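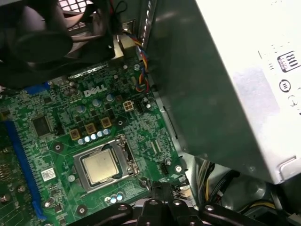
Dell board in the open case, CPU in the socket, cooler off.

Notebook, bench 2, Cavgate workshop
24 Jan 2025

Job: desktop refurbishment, Hundo batch. Going through the Dell machines for processor checks before they are sorted into keep and strip.

Cooler off, heat spreader bare. The four-pin power connector in the upper part of the board has no cable on it. Leave it that way until the cooler is back on. Amerley had one last week where the cable went on first and then had to come off again to get at the screws.

Socket: the retention lever runs down the right-hand side with the board lying as it is on the bench, hooked alongside the frame. Procedure as before. Press down, out from under the hook, then up. Let the frame come up with it. Do not pull on the frame itself. Chip straight up by the edges, no tilt, and no fingers in the socket.

Capacitors next to the socket are close enough to catch a sleeve. Cuffs rolled or tied.

The blue expansion slot stays empty for the first power-up. Graphics cards are on Santosh's list and get tested separately.

Paste: old paste off with 60 per cent wipes went badly on the Ovthorpe lot, too much water in them. Have asked Philomena to order the stronger ones. Budget left for consumables is nearly 700, so this should not need a separate request.

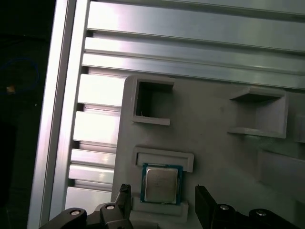

Eirini Lambrakis
Bench technician, Ovthorpe and Cavgate

CPU on the grey tray, on the raised pedestal under the shallow slot. Teal-green substrate with the metal spreader uppermost. The engraving on the spreader does not read in the photo, so the part number has to be taken by eye with the lamp held low from one side and written on the job card.

Tray rules, repeated for Esi, who is on this bench from Monday:
- processors go on the pedestal, spreader up
- the square pocket is for screws, not chips
- one chip on the tray at a time
- wipe the tray with a dry cloth between machines

The tray sits against the ribbed aluminium panel. Swarf gets into the grooves when anyone drills nearby. Brush them out along the length of the ribs, away from the tray.

Open points:
Replacement lamp, requested from Bawa, no date given.
Job card needs a line for socket condition. At present it goes under remarks and gets missed.
Stock check of the spare coolers due in May, AM to confirm.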